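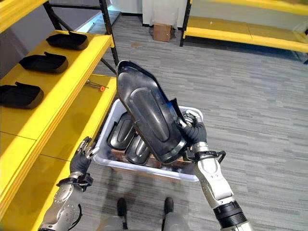
Hovier, 19th September

Notes for week two: plastics and how they get their shape

Hello again, and thanks for putting up with the cold room last time. I've typed these up from my own scribbles, so forgive the jumps.

We got as far as the difference between plastics that melt again when you heat them and plastics that don't. Please get that straight in your heads before anything else! A black moulded panel and a saucepan handle can look like cousins, but try to remelt them both and you'll soon find out which is which.

Then we did moulding. You push the melt into a closed mould, hold the pressure, let it cool and open up. I went on a bit about wall thickness (sorry, I do love it) and why a thick lump next to a thin wall leaves a dent on the surface. Ridges are the usual cure: they stiffen a flat part without making it heavy.

The Karetti sheet has 8 short problems on cooling time. Do the first few by hand, please. If your answer comes out at 300 seconds for a thin lid, you've squared something twice. I did exactly that when I was learning it.

Reading: Mamani, chapter on shrinkage, 20 pages and quite friendly. Skip the bit on foams, we'll do those in November.

Bring your sheets to the Sultau room next time, and a ruler.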